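Leave the cables loose

2024-04-19

I have been tidying up robot cells for long enough to have strong feelings about cable ties, and I'm going to share them whether you like it or not.

The cell I look after in Pusberg has arms on an aluminum frame and a black multi-fingered hand bolted on through a green adapter. When I took it over, every wire at the wrist was pulled tight and tied down flat against the arm. It looked wonderful! Visitors loved it. And every few weeks a finger would go dead halfway through a job, and I would spend my morning wiggling connectors and saying things I can't print.

So I cut the ties off. The main cable stays strapped along the upper part of the arm, where it doesn't have to bend much, but past the last joint I let everything hang in big lazy loops. It looks like somebody left in the middle of the work. I've been told so, more than once (usually by people who have never had to replace one of those cables). The spare set from Rastari cost us 345 dollars and took 19 days to show up, and I'd rather have ugly loops than go through that again.

Now, I know the argument on the other side. Loose cables snag. They do! Last July I hooked one on the corner of a fixture and pulled the plug clean out. But a snag like that happens right in front of you, you hit stop, you push the plug back in and you're running again before your coffee cools. A wire that's breaking inside its jacket will work fine all morning and then quit, and then work again when you go to test it. Give me the snag any day.

What I do now is pretty simple. Before any new job I turn the wrist slowly to both ends of its travel and just watch the loops. 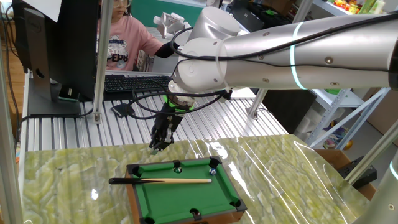 If one of them goes straight at either end, it gets more slack. If one swings low enough to brush whatever is on the mat, I shift it to the other side of the wrist. Then I let the program run 48 times at low speed before I trust it, and yes, that's dull, bring a sandwich.

The folks at Plalier have a checklist that wants the wrist "dressed and secured" before sign-off, and I think that wording does real damage. Secured to what? The wrist is the part that moves most. I'd write "free at both ends of travel" and leave it there. A friend's shop, Mwaipopo, already does it this way, and their last hand went 497 hours before anyone had to open it up.

Keep your zip ties for the frame posts. They look great on frame posts.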